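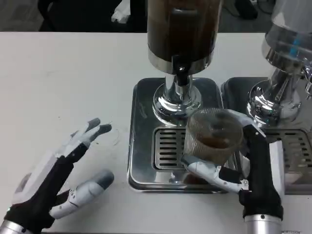 I have wanted a proper drinks table for parties for as long as I've had a house to throw them in, and last November I finally stopped borrowing my aunt's punch bowl and did something about it. What I'd pictured was the kind of thing you see at a hotel breakfast, two tall dispensers side by side where people can help themselves. I'm so fond of the chrome on these, the bright ring near the bottom of the container and that flared base going down to the steel tray. A plain clear plastic cup fits nicely under the spigot, too, right over the slots of the grate.

My friend Despina Berisha talked me into a white table, and she was right, though it does show every speck. I keep a damp cloth close by and go over it whenever I pass. The trays get a rinse in the sink at the end of the night, and then I dry them with an old tea towel (the steel spots terribly if I leave it to drip, and I have left it to drip more than once).

For a party of nearly 70 I'd put out plastic cups and not think twice. For a smaller crowd, say eight of us after supper, I love a tall ribbed glass — it makes even a pale, milky sort of drink look like a treat, and filled most of the way is plenty. Any fuller and somebody wears it home. 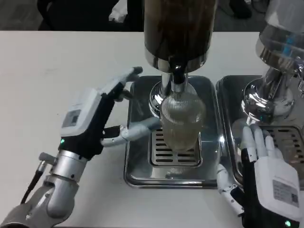

What I serve in them

Iced tea, nearly always, brewed strong the night before and sweetened while it's still hot. Lemonade goes in the other one when there are children coming. I tried cider once and everybody was very polite about it, so I'm having another go with less clove.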